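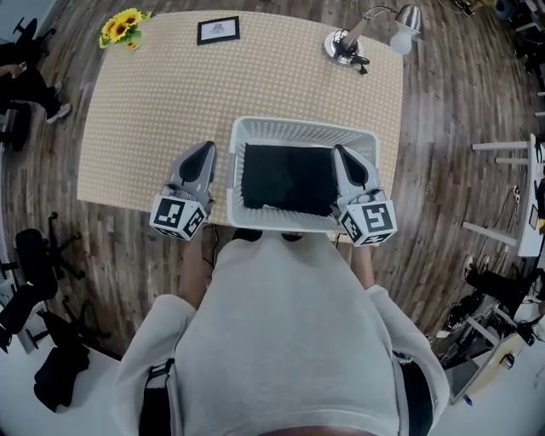 Sum-yee Kong, on being shown our list of questions, replied that a basket was simply a drawer that had not yet been told where to live, and that we might save ourselves two years by writing that down. We did write it down. The two years went by anyway.

Figure 3. A table in use: white perforated basket with folded black cloth at the near edge; flowers, small framed picture and desk lamp towards the far side.

4.2 The basket as a holding place

Earlier work on domestic order tends to treat containers as destinations. A thing goes in, the lid goes on, and the household is judged tidier by one thing. The 17 households in our study did not behave so obligingly. In most of them at least one open basket held items on their way to somewhere else, and the journey could be long. One cloth stayed in its basket from the first visit until February, by which time it had been refolded, praised for its usefulness and never used.

We call this state "parked". A parked item has been dealt with in the eyes of the person who parked it, though seldom in the eyes of anyone who shares the house. Folding matters a good deal here. A crumpled cloth in a basket was described to us as mess; the same cloth folded was described as storage. The basket in Figure 3 is nearly filled by its folded cloth, an arrangement our participants would have counted firmly as storage.

4.3 What stays on the table

The far side of the same table shows the other half of the problem. Flowers, pictures and lamps were hardly ever parked. Participants spoke of them as belonging to the table — one went so far as to call them "the residents" — and cleared around them, even when the space was badly wanted for something else. Lamps had the strongest claim, being tied down by their cables. Flowers had the weakest in principle and the best defended in practice.

Munther Shboul's coding scheme first put all such items under "decoration". This lasted until the second coder, Adel Erraji, asked whether a lamp that is never switched on is decoration and one that is switched on is equipment, and what we proposed to do at dusk. The category was renamed "fixed by habit", and agreement between the coders improved to about the level one might hope for. The disputed items that remain are listed in the appendix, where they take up five pages, mostly lamps.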